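Pre-run inspection checklist, simulated tabletop scenes
Project Sisura – method: randomized wall and floor textures for two-arm grasp policies
Inspector: Tiina Leinonen. Second reader: Kenneth Panganiban.
Batch: 309 scenes, 49 drawn for manual check

1. Joint limits loaded from current robot file
OK. Matches the March version.

2. Arms clear of table at start pose
OK in 47 scenes. Fail in 2, both with the table height at the upper limit. Returned to Bram Vandenberghe.

3. Gripper fingers open at step zero
OK.

4. Self-collision check enabled
OK. It was off in the previous batch – confirm in the config, do not rely on the log header.

5. Wall texture scale
Comment. Large tile patterns become very fine toward the far wall. No fault in the renderer, but the policy camera may alias. K.P. asks for a run with filtering set to 8 before the results are compared.
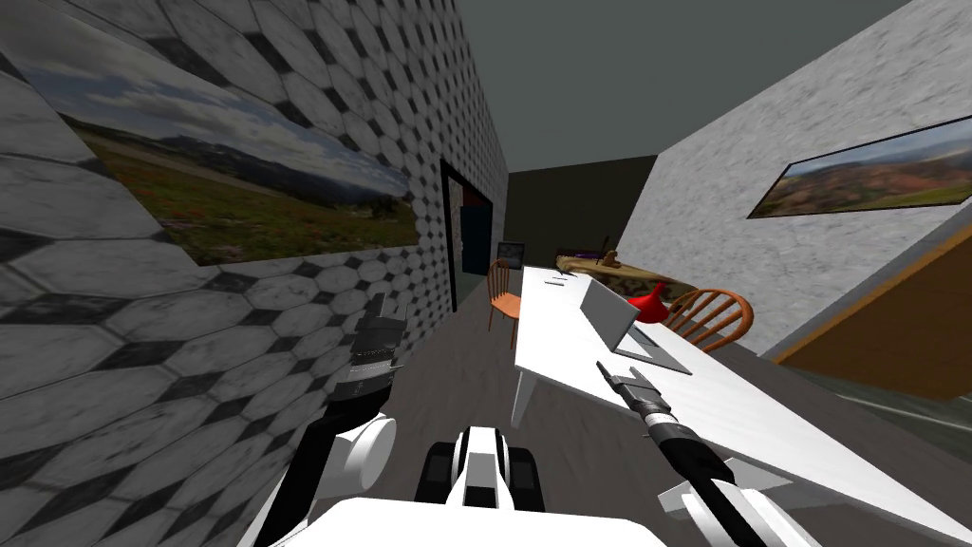

Item 5, sample view: hexagon tile on left wall, laptop on white table, both grippers in view.

6. Chairs and other furniture do not intersect table
OK on collision meshes. Chairs pushed close to the tabletop are allowed if the meshes stay apart.

7. Target object within reach of at least one arm
Open. Reach map was computed for the old base position. Ans Jacobs to rerun.

8. Wall pictures excluded from collision set
OK. Pictures are visual only.

9. Seeds recorded
OK. Stored with the batch on Trarnano.

Result: conditional pass. Items 2 and 7 must be closed before training starts. Item 5 does not block training but must be noted in the results table.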